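Bench notes, 2020-11-15
Slot car bench, back room

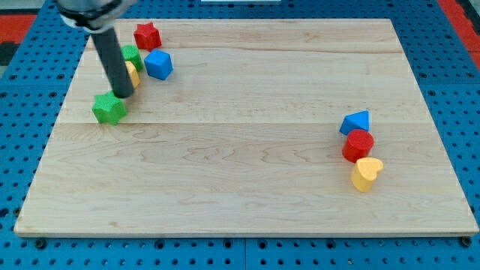 Carried on with the Koval chassis from where I stopped in October. The rear axle was binding on the left side once the body went on. Took the body off again and the car rolled freely, so it was the body posts pulling the pan out of shape. Backed both rear screws off by half a turn and it cleared. Have put a dab of paint on the screw heads so I can see if they creep.

Motor is the Zaltada long can. Pinion was a push fit and had already walked along the shaft once, so I pulled it and put it back with a drop of retainer. Leave it overnight before running. Mesh is a bit tight at one point in each turn. I think the spur gear is slightly out of round, but I want to try it on a straight axle before blaming the gear.

Tyres. Trued the Plalov rears on the small sander. Went too fast on the first one and it picked up heat and went shiny, so that one is scrap. Second pair done slower, with a drop of water on the paper, and they came up well. Both are 16 mm across now. Edges rounded off by hand with the fine stick. Glued to the hubs all the way round this time, not just in spots.

Weight with body is 83 g - no, misread the scale, 81 g. Front still feels light. Added a thin strip of lead behind the guide and none at the back. Would like to try it further forward, but the guide post is in the way.

Track test, middle lane, on the Allberg controller at the 30 ohm setting. Ran some 24 laps to clean the tyres, then started timing. Steady through the esses. Still tips on the way into the hairpin if I brake late. With the body screws nipped up tight it chattered down the whole back straight, and with them loose again the noise went. So the body float matters more on this one than on the last.

Braids were black when I took it off. Cleaned and combed them, and bent them down a touch less than before. The lane tape by the bridge has lifted again and needs doing before anyone else runs on it.

Bodyshell: decals are on for number 283, both doors and nose. The nose one silvered along one edge. Pricked it and put more softener on, will look tomorrow. No clear coat until that has settled.

To do
Straight axle for the gear check
New braid, we are down to the last pair
Tape by the bridge
Smaller guide screw if there is one in the tin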